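Part 3: Sorting your cutlery

You've got the Hutis bins out of the box and peeled the labels off, so now for the bit I enjoy!

1. Stand the bins along the far side of the table, low rims towards you.
2. Tip the cutlery out on a towel, well away from the edge.
3. Pick a bin for knives and stick with it.

Note: I had 27 odd teaspoons by this stage. Don't panic, they go last.

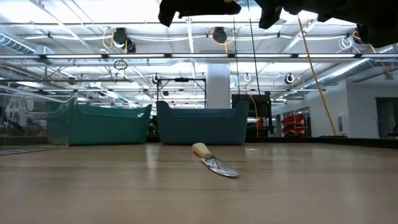
4. Knives go in one at a time, blade down, and I never grab a handful (I did once, in February, and needed a plaster). Butter spreaders count as knives too. A broad blade with a rounded tip, like the one on the table with the cream handle, takes up more room than you'd think - so put those in first and fit the thin ones round them.

Caution: sharp kitchen knives don't belong in open bins. Keep them in their block.

5. Forks next, then spoons, then Part 4.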